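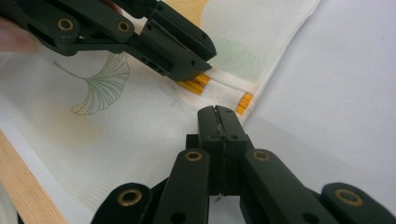
Cloth folding, two hand-held grippers, ginkgo leaf fabric.

Home Schedule Teams FAQ Contact

Kistdale Robotics Club — FAQ
Updated 2025-10-26

Who can join?
Anyone in grades 9 to 12. No experience needed. Nornville students too, just get the form signed first.

When do you meet?
Tuesdays and Thursdays after last bell, room 46. Doors locked by 5:30, so dont show up at 5:25.

What are you working on this year?
Folding cloth. Hand-held grippers first, people doing the folds, then the arm tries to learn from it. Project name is Trasten, if you see that on the shared drive.

Why cloth?
Blocks were last year. Cloth bends, slides, bunches up. Way harder.

Do I need to know how to code?
No. Half the jobs are folding, sorting recordings, fixing linkages. Azra Petek runs the beginner Python hour if you want it.

How many folds do I have to do?
Nine good ones per session. Bad ones get kept too, in the other folder. Label them!!

Can I bring my own fabric?
Yes — prints are great, stripes too. Clean please. Nothing fuzzy, lint gets in the fingers.

A gripper is sticking. What do I do?
Stop squeezing. Check the jaws for thread, tweezers are in the top drawer. Still stuck, put it in the red bin with a note. Do not take the pivots apart, Hugo Leblanc will do it.

Is there a competition?
Hoarau Open, in April. Teams of up to five. Sign-up sheet goes up after winter break.

What does it cost?
$63 for the year, covers parts and the shirt. Ask Hugo about a waiver, its a short form.

Missed a session, can I make it up?
Usally yes. Email Azra before the next one.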